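**Senolo garment perception – progress report, 6/4/18**

We're really pleased with this stretch of work! The new segmentation code is in, and the planner can now ask for a grasp point on dark cloth and get a usable answer back. Of the 60 recorded handling clips, 53 now pass through the full pipeline without a manual fix.

Black fabric was the big worry in our last report – folds, pockets and openings all blur into one dark shape. We've added a seam and edge detector that feeds the fold tracker, and small shiny fittings now serve as anchor points between views.

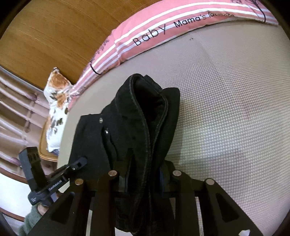 *Black garment held in the gripper, rivet and stitched rim in view.*

Planning time per grasp has come down to about 24 ms on the Prirkside machine, and the replay tool (Illodance) now shows the tracker's output next to the gripper pose. It has already helped us find two timing bugs.

Still open: patterned backgrounds confuse the edge detector more than we'd like. For the rest of June we'll label 35 more clips and merge the Bagheri calibration branch.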